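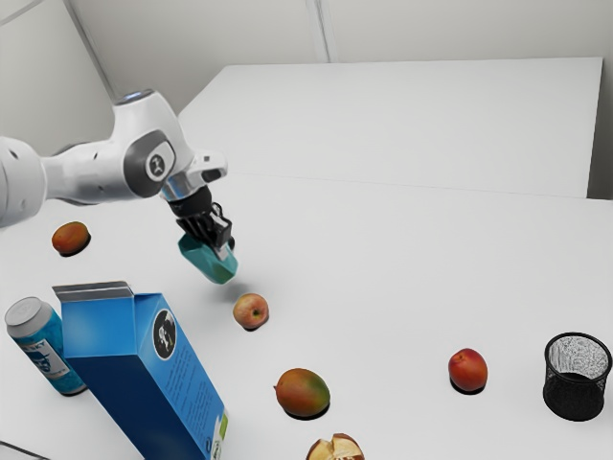 Bjarke Brynjólfsdóttir

OK quick one, I have a lab report due and I haven't eaten. Robotics club at Isthorpe is in the sim all winter. No arm time till February, so Auður Damgaard and me are doing the tabletop task on her laptop. Fruit, a milk carton, cans, one teal pitcher. Pick up what you're told, leave the rest alone. Sounds easy. Is not.

The pitcher is the one I keep fighting with. All flat faces, no nice round side to close on, and the handle throws off my grasp points. I had it coming in from the top with the fingers way too wide. Changed the approach height, changed it back, forgot to save. Classic me.

Auður wants to do the wrist view seperately from the room view and then compare.
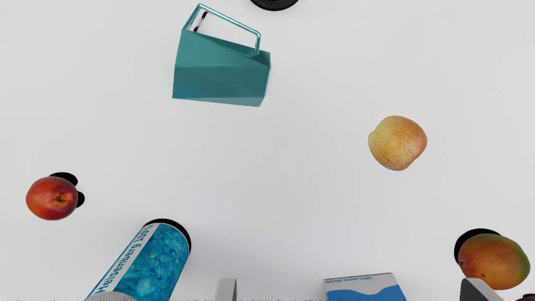
Which is fair, I was being lazy and only training on the one. So now it's 200 episodes each, overnight, if her laptop doesn't cook itself. Last run died after 9. Memory thing I think?? Need to ask on the Trasodow forum, they had the same error with the older build.

Still to do: randomize the fruit positions, fix the carton texture, write up the reward stuff before the Clanlow meetup. We get six minutes to present and I've got two slides. One is the title.

More when the runs finish. Going to find a sandwhich.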